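Mutero drops saved audiences from its ad tool, small shops left to rebuild

Mutero has switched off saved audiences in the self-serve version of its ad manager. Went at 9am, no countdown, just a grey banner and a link to a help page that was still half empty by lunch. If you had lists sitting in there, they are now read-only. You can look at them. You can't run anything on them.

The change had been trailed back in the spring in a release note, near the bottom, under a bit about invoice downloads. Easy to miss and plenty did. The company says the old feature was "little used and costly to keep up" and that most advertisers already pick people by interest and postcode when they set up a campaign.

Not how it looks from Mitham. The traders' group there runs a shared ad account for the high street, 900 saved people in the main list, built up from newsletter sign-ups and the Christmas market. Small list but it worked for them. Cafes, the cookware shop, the florist, all pushing offers to the same locals and splitting the bill. The group's page this morning just said: "List gone grey, please stop ringing us, we don't know either." 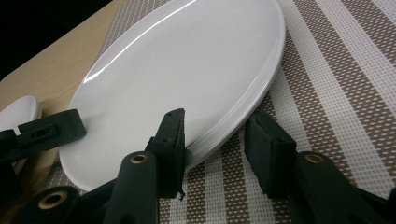

What's actually changed

Three things, as far as we can tell.

Saved lists can't be attached to a new campaign. Campaigns already running will carry on until their end date, then stop. Don't pause one to tweak it - once paused it counts as new and you won't get the list back.

Lookalikes built from a saved list have gone as well. Mutero's help page says they "will be replaced" but there's no date on it, only September, and it doesn't say which end of September.

Exclusions have survived, oddly. So you can still stop an ad being shown to your existing customers, you just can't show it to them on purpose. Support confirmed this twice when we asked, the second time a bit shortly.

Paid-up agency accounts keep everything. The cut-off for one of those is a spend of £3,000 a month, well over what most single shops put in. The Mitham group spends £800 between the lot of them.

Exporting: yes, you can, for now. Settings, then Data, then Old audiences. It comes out as a plain csv and the colum headings are wrong (email is under "phone" and the other way round), so fix that before you load it anywhere else. Lists over 2,000 rows are split into seperate files.
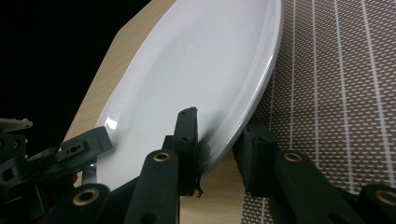
Where people are going

Jiltemon is the name that keeps coming up. Does roughly the same job, takes the exported file once the headings are sorted, and has a free tier. It caps you at one live campaign on free, which will be fine for a barber and no use at all to a group account. Matching is slower too. We loaded a small test list mid-morning and it was still "processing" when we came back from a sandwich.

Kinnunen is the other one. Better reporting, nicer to look at, and the audience builder lets you stack two lists and target only the people on both - the thing Mutero users have been asking after for years. No free tier though, and the sign-up wants a company number, so sole traders are stuck at the first screen. Kinnunen says it's "looking at it".

Some will stay put and go back to interest targeting. Cheaper per click in our experience, worse per sale.

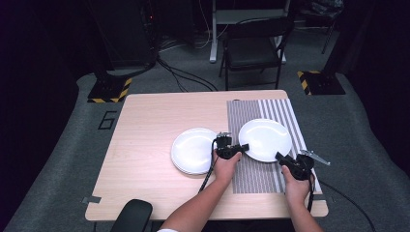
Whichever tool you end up on, the advert itself will have to work harder, as you're now talking to people who may never have heard of you. Mutero's own tips say one product, one picture, plain background. Fair enough, but do try a couple of versions. Say you sell tableware: run one advert with the white plates straight on a pale wood table, and another with a plate on a black and white striped mat, same wording and same budget, then leave both alone for a week. Interest targeting takes a few days to settle and if you fiddle on day two you learn nothing. Keep the winner, swap the loser, go again.

Refunds: Mutero is offering ad credit to accounts that prepaid for the lookalike add-on. Has to be claimed through the billing form, it isn't automatic. Credit only, not cash, and it can't be moved to another account. The Mitham group has put in for theirs and had an auto-reply.

We've asked Mutero how long the export button stays up. No answer at time of posting, will update if one turns up.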